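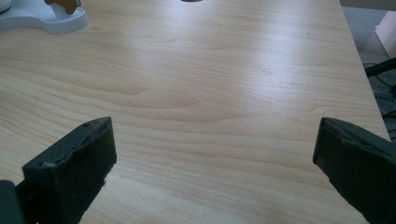

**What is the correct way to remove small dark specks from a wood-grain laminate tabletop?**

Begin with a soft cloth, warm water and a drop of dish soap, and dry the spot at once. If the speck remains, hold a damp cloth on it for a few minutes and lift it with the edge of a plastic card. A speck that still does not move is probably damage to the surface and should be left alone.

*Short answer selected by the moderators. The full post and replies follow.*

**Liviu Sandu**

I am responsible for the furniture in a shared study room at the Mensah Learning Center. The tables have pale wood-grain laminate tops with a slight gloss. Before the room reopens in November, each top is to be cleaned and any marks recorded on the condition sheet.

Our current instructions say only "wipe down." Staff have interpreted this in different ways, and one person used a scouring pad on a table in Room 17. That top now has a dull patch which cannot be polished out. I would be grateful for a procedure that can be posted in the supply closet. I would also like advice on the overhead lights, which reflect strongly enough that small marks are missed during inspection.

**Farnero Furnishings Help Desk**

The following procedure is used for laminate tops in the buildings we serve.

1. Clear the table and remove dust with a dry microfiber cloth.
2. Wash with warm water and a small amount of dish soap. Wring the cloth out well.
3. Wipe along the grain from one end to the other.
4. Rinse with a second cloth and dry immediately.

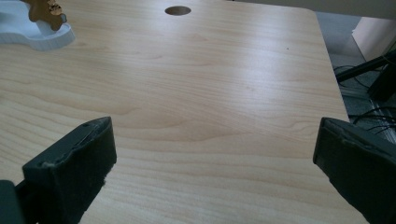 Take particular care at edges and at any cable opening. The core beneath laminate is often a pressed wood product that swells when water reaches it, and swelling cannot be reversed. Clean the rim of an opening with a cloth that is barely damp, and never spray toward it.

Ink may be treated with a little rubbing alcohol on a cotton swab, after a test on the underside of the overhang. Scouring powder, steel wool, wax and furniture oil should not be used. Oil leaves a film that collects dirt, and the next person to clean the table will have to remove it.

**Rorner_Office**

we use baby wipes and have never had a problem. dry it after or it streaks

**Patport Building Services**

I agree with the Farnero reply and will add a note on inspection, as it has not yet been addressed.
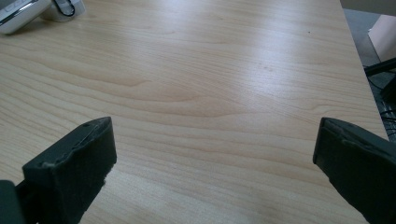
How can small marks be found when the overhead lights reflect off the tabletop?

Switch off the overhead lights and hold a flashlight low at one side of the table, so that the beam runs across the surface. Loose dirt and raised residue will cast small shadows. Repeat from the opposite side, then pass a fingertip over anything you find. A raised mark can usually be cleaned, while a pit or chip belongs on the condition sheet.

For the sheet itself, we write the table number, the distance from the two nearest edges, and either "residue" or "damage." Tables marked "residue" are cleaned and checked again on Tuesday.

**Liviu Sandu**

Thank you. The four steps have been posted, and the scouring pads have been removed from the closet. I will use the flashlight method for the remaining tables.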